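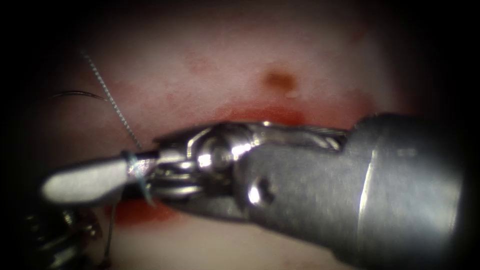 Our project is a software module that finds the suture thread in video of a two-arm surgical robot and gives the planner a curve to follow. We started with simple color thresholds, and this did not work well. Metal is the hardest part: the wrist of the large instrument has bright glints, and the pale blue loop wrapped around its jaws is partly see-through, so the mask breaks into small pieces there. We now join the pieces with a spline.

Home | Projects | Team | Reports | Contact

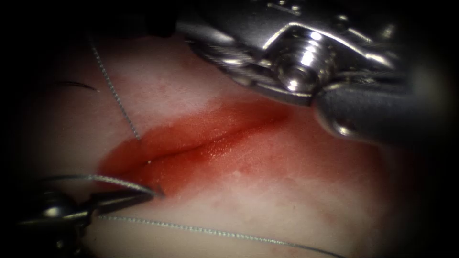

The planner, which we named Clasar, needs to know which arm holds the needle before it chooses the next motion. Cremilda Conceição wrote the state estimator for this. It fits an arc to the needle and checks which jaws are nearest to it, here the slender pair at the lower left. With the needle point against the edge of the wound, the point may soon be hidden in tissue, and we lower its confidence. We labeled 3,000 images by hand and kept 162 for testing.

The wrist camera stream goes through the same code, but with a different mask for the gripper body.

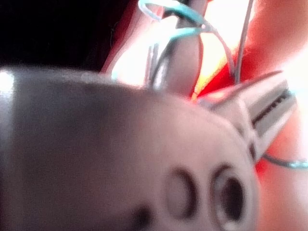
This mask is fixed, so it must be drawn again if the camera is moved. Yasuo Nomura will replace it with a calibrated model in July.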